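Is a paid summer soccer league worth it for an 8-year-old?

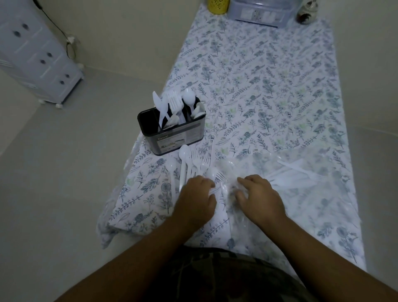 Our rec season ended and now the Flavell club is pushing its "select development" summer program. It's $521, uniform extra. My kid likes soccer fine. He scores now and then, he likes the snacks. The coach who gave us the flyer also works for the program, so I'm taking his "he'd really benefit" with a grain of salt. Has anyone paid for this and seen a difference by fall? I don't mean "he had fun." He has fun in the yard for free.

Posted by drudgate_left_back
17 comments | Share

Simardfan2000

We did Flavell two summers back. Practice was Wednesday at 6 and games were whenever they could get a field. My daughter's passing got better, but she also grew a lot that year and had a new rec coach in the fall, so I couldn't tell you what did it. Ask them three things before you pay: how many kids per coach, who covers when the coach is away, and what you get back if games are rained out. We got a "credit toward next season" and I never did use it. Also ask what the uniform costs. On the flyer it's in the small print, and you can't wear last year's.

If he isn't asking to go, I'd skip it. The Simard park pickup games are free and the kids play the whole time. At Flavell there was a lot of standing in line behind cones.

Helpful (8) | Share

keeper_mom_x

do it!! my son loved it and made travel team

Helpful (0) | Share

offside_again

Careful with "made travel team." Around Drudgate, every kid I know of who tried out at that age got a spot, because each spot is another fee. Doesn't mean the program is bad. It just isn't proof of anything.

We tried the Mululent training app instead, the one with the juggling challenges. He used it for a week and then it was one more thing to nag him over, so I can't recommend that either. What did help was me kicking a ball with him after dinner and making him use his left foot. He complained, but by fall he'd at least try a pass with it.

If you're still on the fence, ask Flavell for one trial practice before you pay. They told us no when we asked, and we kept our money.

Helpful (17) | Share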